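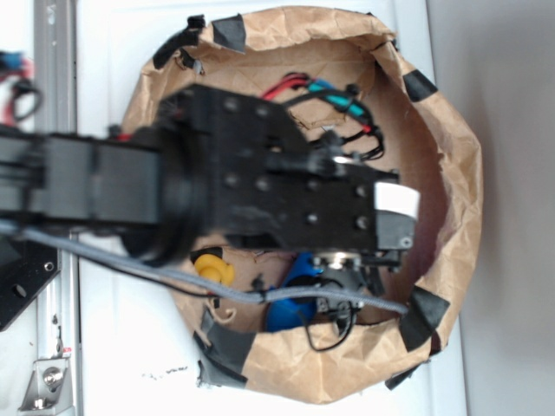

Paper bag keeps flopping shut – how do you hold yours open?

Asked by Ifeoma Dauda, Apr 11, 2024
Filed under: Kitchen and Pantry, Packing and Sorting
Viewed 1266 times

Hi all, long-time reader and a bit of a shy poster, so please bear with me. We've given up plastic carry bags at our place and I've ended up with a lovely great pile of brown paper ones, the plain grocery kind. I use them for everything now – onions, kindling, the kids' outgrown clothes for the op shop, veggie scraps on their way out to the chooks. My trouble is getting things in and out of them. The minute I let go of the top it folds in on itself, and I'm left holding it open with one hand and fishing about with the other, usually with my elbow in it as well.

What I've been doing is tearing the top down so the bag is shorter and the opening is rounder, then sticking bits of black tape over the rim to keep it from closing. I've used six bits on the one at the top of the page. It does stay open, but the paper has gone terribly crumpled, there's a ragged tear low on the left, and one of the bits of tape has got itself into a right tangle. It also looks like something the dog had a go at, and my mother-in-law has already passed comment.

Is there a neater way of doing this? Should I be taping all the way round in one go? And does it matter what sort of tape? I'd rather not buy a stand or a frame if I can help it, as the pantry is chockers already.

Thanks so much in advance,
Ifeoma

3 answers

Lilibeth Bañez
Marked as helpful by 17 members

Hello Ifeoma, and welcome! I do a lot of sorting for our school fete every October, and we get through paper bags by the armful, so I've had plenty of practice at this.

My advice is to put the scissors and the tape away to begin with and make a cuff. Stand the bag up empty, put both hands inside and push the corners out properly, right down to the base. Then fold the top edge outwards and down, the width of two fingers, all the way around. Run your thumbnail along the crease. Now do it again, so you've got a double roll. That thick band is what holds the mouth open, and it will take a surprising amount of knocking from your hands going in and out. If the bag is very tall for what you're putting in it, just keep rolling until it's the height you want. You never need to tear it at all, and you can unroll it later if you want to fold the top over and close it.

If you'd still like some tape for a bag that's going to be used hard, put it on after you've made the cuff. Take each piece over the edge so half is inside and half is outside, and press it flat before you move along to the next one. Put the first two opposite each other, then fill in between. Short pieces are much easier to manage than long ones! I cut all mine first and hang them off the edge of the bench, otherwise they do exactly what yours did and stick to themselves.

For the bag you've already got, I'd put a patch across that tear from the inside and trim the worst of the rim with scissors. It'll see you through another few weeks of onions. I wouldn't put anything heavy in it, though, and do carry it from underneath.

As for the chook scraps, I line the bottom with a couple of sheets of newspaper and take the bag out the same day. Wet paper lets go without any warning and I have lost a whole lot of pumpkin innards on the back step that way.

Jitendra Sandhu

Just put it in a bucket. Fold the top of the bag over the lip of the bucket. Done.

Obinna Obi

Lilibeth's cuff is the way to go, I reckon, but to answer your question about the tape – for paper I like paper tape, the brown gummed sort or even ordinary masking tape. It tears by hand and it moves with the bag a bit. Cloth tape is stronger, but if you try to lift it and start again it brings the top layer of the paper with it, and then you've got a thin spot. Some of the plasticky ones won't grip a creased surface very well either, so smooth the paper out with the side of your hand first.

I wouldn't go all the way round in one strip. I tried it on a bag of wool for my aunty and it puckered like a drawstring. Separate pieces sit much better.

One more thing, if they're going in the compost afterwards, peel the tape off first. I forgot once and was still picking black bits out of the garden beds a year on.

Comment from Ifeoma Dauda

Thank you, you're all very kind! Did the double roll on a fresh bag this arvo and it's standing up beautifully with the potatoes in it. Jitendra, we only own the one bucket and it lives with the mop, but I take your point.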